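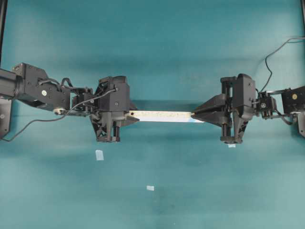 Hui-mei Fung
2023-09-24

Okay, I finally sat down and sorted out the craft table, and I have Thoughts. Mostly about rulers. Thread!

1/ Some background: I make little folded notebooks and card sets at home in Eltdale, and for years I've measured everything with whatever was closest. A school ruler, the edge of a cereal box, once a butter knife. My pages did not line up. My pages have never lined up!

2/ So this month I went through every measuring thing in the house, put them all in one pile and checked them against each other on graph paper. Two of my rulers disagreed by a full line by the time you got to the far end. TWO. I'd been using both on the same projects.

3/ My favorite by a mile is a long thin one, pale and a tiny bit see-through. I love it so much. You can lay it over a pencil line and still sort of know where the line is, and it's light enough that it doesn't drag the paper along when you shift it.

4/ The downside of thin: it flexes. If you pick it up by one end it wags around and you lose your spot. Take it by both ends, keep it level, and lower it straight down onto the mark. I practiced this more than I'd like to say and now it lands right where I want it nearly every time.

5/ Second downside: do not cut against it. Please. The knife will climb right up over the edge and take a little curl of plastic with it (ask me about ruler number one, RIP). Mark with the thin one, cut with a metal one.

6/ The other big change is color. I used to work on a white tabletop and kept losing white things on it – paper, thread, the ruler, my good eraser. A plain teal surface fixed that overnight. Everything pale just pops. I keep telling people to try it and they nod politely.

7/ If you do go teal, get a matte one! My friend's shiny desk cover throws the lamp back in her eyes all evening. Mine goes a bit darker in some spots and washed out in others depending on the light, and I've decided I like that about it.

8/ Test project was a batch of pocket notebooks on Conora paper, cut to size, folded in half, stitched with two holes (three is sturdier, I was impatient). I can get up to 200 pages ready in one long afternoon now. They stack FLUSH. I keep picking up the stack and tapping it on the table just to hear it.

9/ Somebody asked about storage. Flat, in a drawer, nothing heavy on top. I had mine standing in a jar by the window all summer and one of them has a bend in it like a banana.

10/ Next up is the ribbon drawer, which is a disaster. Send me your ribbon ideas – I want to see pictures of everybody's drawers, messy ones too!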